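Last updated: April
April – By the Lunderness laundry diary project

4. What happens between the dryer and the drawer

I went into this study thinking the washing machine was the interesting part. All my early questions were about temperature, detergent and how full people loaded the drum, and the diaries answered those questions politely and then went on, at length, about the bed. In the Lunderness diaries the bed is where clean clothes go. They get dumped there, spread out there, folded there if the evening allows it, and shoved to one side if it doesn't. I've started calling this stretch the landing (my term, and I'm not very attached to it), and this section is about how long it lasts and what people do with it. T-shirts come up more than any other garment, so I lean on them a lot (Figure 2). 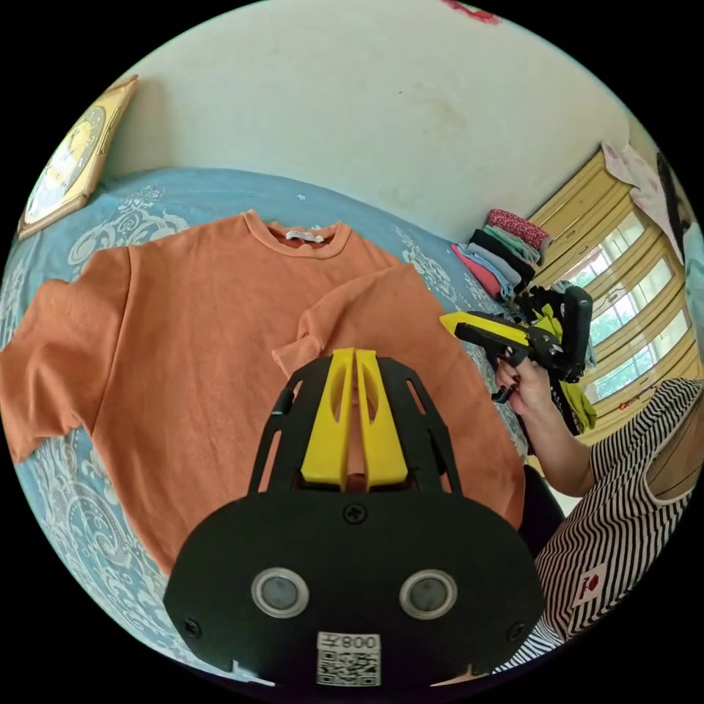

Figure 2. T-shirt on a bedspread, one sleeve folded in across the chest.

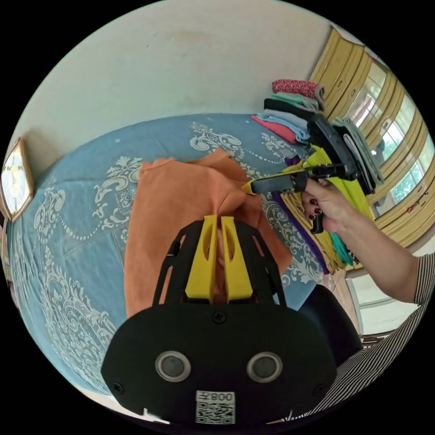 I don't mind washing and I don't mind wearing, it's the bit in the middle that eats my evening, one diary keeper in Zavivum wrote next to her very first entry, and she underlined "middle" twice. I read that line early on and ended up reorganizing the whole coding scheme around it. Up to then I'd had one code for "putting away." Now there are separate codes for carrying, dumping, sorting, folding and storing, and the folding code is by far the busiest of them.

4.1 Who kept the diaries

We had 80 households, split between Lunderness and Zavivum, and they sent back 264 usable diary weeks. A usable week was one with at least one full load followed from the machine to wherever the clothes ended up, even if "wherever" was a chair. I kept the chair weeks in! An earlier draft threw them out as incomplete, and I'm glad I changed my mind, as a chair turned out to be a perfectly stable place for clothes to live. Some people got dressed from it for the entire diary period and never once wrote that anything was unfinished.

The two towns differ in one way that matters here. Homes in Lunderness mostly dry indoors on racks, and people there take things down a few at a time, whenever they walk past. Homes in Zavivum mostly use dryers, so everything comes out at once and has to go somewhere. You can see how that would change an evening.

4.2 How long the landing lasts

For dryer households the usual pattern is that clothes land in the late afternoon or after dinner and then get dealt with at bedtime, when somebody needs the bed. That's a hard deadline and people know it. Several wrote that they put the pile on the bed on purpose so they couldn't ignore it. Others wrote that they'd done exactly that, then moved the pile to the floor at 11 p.m. and gone to sleep.

Rack households have no deadline like that. The clothes are already hanging, they aren't in anyone's way, and they come down slowly. I expected those households to complain less, and they did complain less about folding, but they made up for it with complaints about the rack itself – where it stands, who bumps into it, why it's still up when guests come.

4.3 Folding methods, and arguments about them

Three methods cover nearly all the T-shirt entries. The first is the sleeves-in fold, laid flat, sleeves brought over the chest, then the body folded up from the hem. The second is folding in the air against your own chest, with the chin holding the collar (people are oddly proud of the chin). The third is a loose roll. Plenty of people switch partway through a load, starting with the neat flat version and sliding into rolls as they get tired, so I coded by garment and stopped trying to give each person a type.

What surprised me was how often method came up as a source of friction. Couples refold each other's shirts. Parents refold what the kids have folded, usually after the kids leave the room, and then write about feeling bad for doing it. In shared apartments it hardly comes up, and my guess is that roommates simply don't fold for one another.

4.4 Paper or phone

Half the households used the paper booklet and the other half used the Marti diary app. The paper ones are messier and much better. We got more than 2000 separate garment entries, and the long, grumpy, useful ones are mostly in pen. App entries tend to be a word or two, typed hours later. If I ran this again I'd go all paper and put up with the data entry.

One limit I should mention before the next section. Diaries catch what people notice, and a lot of folding is done in front of the TV with no attention on it at all. Those garments probably went missing from the record. The Custov follow-up adds short evening phone interviews for this reason, and the first set of questions is in Appendix B.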